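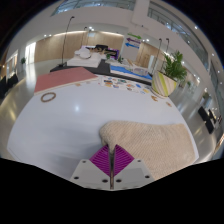
Leokadia Sadowski

I have been switching finger pads on the handheld gripper all spring, and I finally have enough notes to say something useful about them. If you only want the short version: the magenta ridged pads are staying on, and I'm ordering more.

Some background for people who don't read this blog for the grippers (hello, both kinds of you). We record demonstrations by hand. You hold the tool, you do the task, the wide-angle camera sees what the fingers see, and later an arm gets to learn from it. I love working this way. You notice things about a grip in your own wrist long before they show up in any log. A pad that slides a little on fabric feels like writing with a pen that keeps skipping, and after an hour of it you want to throw the thing across the room.

The pads I started with in April were smooth ones from Anell. They're nice pads! Quiet, easy to wipe down, great on cups and boxes and anything with a flat side. On cloth I never got along with them. I'd come down on a corner, close, lift, and get maybe half a lift before the corner let go. So I'd squeeze harder, and then my squeezing was in the data, which is the last thing you want an arm to copy from me.

The ridged ones are from Asteck, and they go on the same light gray base plates, so swapping is a matter of a small screwdriver and not dropping the screws. (I dropped the screws.) They are softer than I thought they'd be from the drawings. The ridges give a bit when you close on something thick, and the fabric bunches up into them. On a thick fuzzy cloth the difference is huge. I came in at a corner, closed gently, and up it came, and I think I said "oh!" out loud.

Since then I've done 815 corner lifts with the ridged pads, and my log for both sets together is at 2866. I did not enjoy all of them equally. The smooth pads missed a lot on the fuzzy cloth and the ridged ones missed now and then, mostly when I came in too flat and pushed the cloth along the table ahead of me.

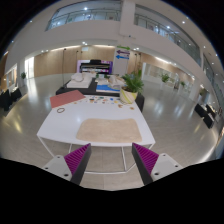
That flat approach is the one habit I'd warn you about. With ridges you feel so confident that you get lazy about the angle. Adi Mandagi, who did a long stretch of lifts so that it wouldn't all be my hands, tips the tool down much more steeply than I do, and his misses are fewer than mine. I've been copying him and getting better. It does feel strange in the wrist for the first 15 tries or so, and then it's normal.

The other thing I wanted to compare was the camera lens. We have two, the Lumenta wide one and a narrower one that came with an older kit. I was sure I'd prefer the narrow one because straight lines stay straight and my eyes like that. But for cloth you want to see both fingertips and the whole cloth and a good bit of the table, all at once, right up to the moment you pinch. With the narrow lens I lost the far corners of the cloth just when I got close. The wide lens bends the walls into a bowl, sure, and a shiny tabletop throws the ceiling lights right back at you. I've stopped minding. When I play back a run I can tell where the cloth is going at every point, and if I can tell, the policy has a chance.

I do still want to try a matte cover on a white table. Pale cloth on glossy white is hard on the exposure, and I'd like to know how much of my trouble is the pads and how much is the picture. If anyone has done this already, please write to me and save me a weekend.

Things I haven't sorted out: the ridges pick up lint. After a long run on anything fluffy they look like the inside of a coat pocket, and I think the grip drops off, though I haven't measured it well enough to say. A toothbrush cleans them in a minute. Thin cloth is also still hard for me. A dish towel lies so flat that there's nothing for the ridges to bite, and the smooth pads were no better at that. Adi thinks a small lip on the fingertip would help, and he has printed eight of them in different shapes, so you know what I'm doing next.

After that the pads go on the arm in Arkdale. The mounting holes match, the weight is close enough, and I've been told I can have it for a whole afternoon. I can't wait to see whether it comes in steep like Adi or flat like me. 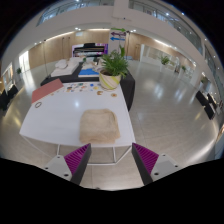

Ridged pads, open, lined up on the fuzzy cloth.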